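## 4. Setting up the first folding run

By now you should have both hand grippers charged, paired and clicking open and shut without complaint. If the left one still sticks, go back to section 3 and redo the pivot pins. I skipped that on a Monday night and paid for it all week.

I do my runs at home on the bed, because my workbench in the Namau shed is too narrow for anything with sleeves. A kitchen table will do if it's big enough to take the arms stretched right out.

1. Pull the cover flat and tuck in the side you'll be standing at.
2. Pick one piece of clothing. Start with something thick – thin T-shirts slide about and you'll be swearing by the third fold.
3. Lay it face up with the neck pointing away from you and the bottom band near your edge.
4. Spread both sleeves out to the sides. They don't have to match.
5. Open the jaws all the way and hold them over the lower part of the garment before you hit record. 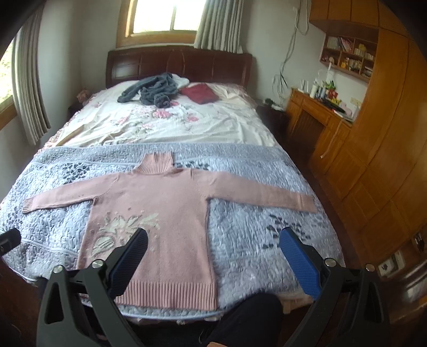 6. Wait for the double beep, then hold still for 3 seconds. The Skaruldale logger uses that pause to line up its clocks, and if you move early it'll throw the whole take out.
7. Fold one sleeve in, then the other, then bring the bottom up to the neck. Go slower than feels natural.
8. Squeeze once on nothing to mark the end, and wait for the beep again.

**Note:** Spyros Radulović folds bottom first and sleeves second. That's fine too, but choose one order and stick with it for the whole batch. Mixing them gave my arm a very confused week (it kept grabbing the same cuff over and over).

**Caution:** Keep your fingers out of the linkage when the jaws close. The springs I got from Insaurralde are stiffer than they look, and I've had the blood blister to prove it.

### 4.1 Checking the view before you commit

A batch for me is 60 folds, and I'd hate for you to find out at the end that the camera was looking at the ceiling. Do a short test take and scrub through it on the laptop. You want both finger pads in view, and plenty of the garment between them. 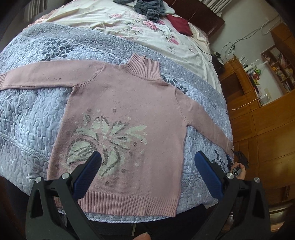
Contrast is the other thing to check while you've got the test take open. The software finds the outline by colour first and texture second, so clothes that match the bedding will give you grief. A pink jumper on a pale blue-grey quilt is the sort of pairing I like, and the ribbed band at the hem gives you an easy edge to aim for. Big patterns are okay, but turn the outline smoothing up to 8 or it may treat the flower as a separate item.

If the outline still wobbles:

- Draw the curtains a bit and try again. Bright windows push the exposure all over the place.
- Wipe the lens with a dry cloth.
- Restart the logger. Error 677 means it has lost one gripper, usually the one you paired second.

**Note:** Zinash Wako runs the same build in the shared workshop at Vedosdale, under fluorescent tubes, and she needs the flicker filter on. At home I leave it off.

Once the test take looks right, delete it and start your batch. Save after every few folds, and put the grippers back on charge when you stop for a cuppa. Copying the takes across to the arm is covered in section 5.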